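Uritz Classroom Kit: Two-Arm Kitchen Bench Simulation

The Uritz kit is a simulation package and workbook set for student robotics clubs that want to work on two-arm manipulation without buying two arms. It runs on the computers a school already has. Students write control code, run it against a simulated kitchen counter, and turn in a log file at the end of the session. The kit was put together at Stalau by people who coach clubs, and the current version has been in use since June.

What you get

One license covers a club or a class of up to 40 students. It includes the simulator, the kitchen bench tasks, the student workbook, the coach's guide and the scoring tool. The workbook runs to 242 pages and is sent as a file you can print from. Printed copies are sold separately through Wundico.

The tasks are sorted into three levels. Level one covers moving a single arm to a point and stopping there. Level two adds the hand: opening, closing, and touching an object without knocking it away. Level three uses both arms together, and most clubs spend the bulk of the year on it. There are 646 start positions in the task library, so two teams working side by side will rarely see the same layout unless the coach sets it that way.

How a session runs

A team of two to four students shares one computer. They choose a task, read the goal in the workbook, and write or edit the control script. The script can be in Python or in the block editor. Block scripts can be exported to Python at any point, but they can't be brought back into the block editor after that, so save a copy first.

When the team presses Run, the simulator loads the counter and both arms and plays the script from the start. A run ends when the goal is met, when the time limit is up, or when a student stops it. The log records joint positions, contacts and the time of each contact. Coaches tell us the contact list is the part students learn to read first, and it is what the scoring tool uses for most of its points.

Level three starts with the fruit and vegetable tasks. The student has to bring one hand to a piece of food while the other arm stays clear of the board.

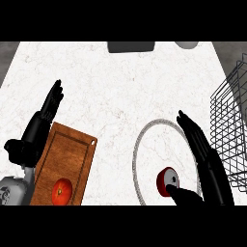
Darmawan Gunawan wrote to us that his teams lost a good part of their first month on level three to the idle arm. They had written careful code for the hand doing the work and none at all for the other one, which drifted into things. He now has every team write the parking position first and get it checked before they touch the rest of the script. He also asked for a way to score the idle arm separately. That was added in the current version, under Scoring, Arm Clearance. It is off by default.

Task scoring

Each task is worth up to 100 points. Points come off for contact with anything outside the goal, for going past the time limit, and for joint speeds above the set maximum. The coach can change the size of each deduction or turn any of them off. For club competitions we suggest leaving the defaults alone so scores can be compared between schools.

The scoring tool reads a folder of logs and writes out a table with one row per run. It doesn't need the simulator installed, so a coach can score on a different machine.

What students should know beforehand

For level one, students need to be comfortable with a keyboard and with x, y and z coordinates. Level two uses angles. Level three is easier for students who have written a loop and a function before, in any language. Clubs with mixed experience often pair a student who likes code with one who prefers to plan the motion on paper, and the workbook has grid sheets for this.

The kit does not teach inverse kinematics in full. The solver is built in, and students call it with a target. There is an optional chapter at the back for older students who want to write their own and swap it in.

Computer requirements

A desktop or laptop made in the last six years should be enough. The simulator needs 8 GB of memory and 12 GB of free disk space. It will run without a separate graphics card at the low setting, with plainer shadows and reflections. The physics are the same at every setting, so scores aren't affected.

School networks sometimes block the license check. If that happens, ask for an offline key. You will need to renew it once a year.

Known limits

Cutting is not simulated. Tasks that use cut food load it already cut. Liquids are not supported either. Soft objects behave as if they were slightly stiff, and a hard squeeze will push them sideways before it deforms them. The Uddin hand model, sold as an add-on, has finer fingertip contact but runs slower. We don't recommend it for level one.

Price and ordering

The club license is $2,000 for the first year, paid by purchase order or card. Renewal is half that. Schools that only want levels one and two can ask for a reduced license. A trial with five tasks is free and does not need a card.

Send orders and technical questions to Venla Peltonen at the Stalau office. For technical questions, attach the log file and say which task and level you were running.

Contact us | Terms of sale | Copyright Stalau, all rights reserved | Back to top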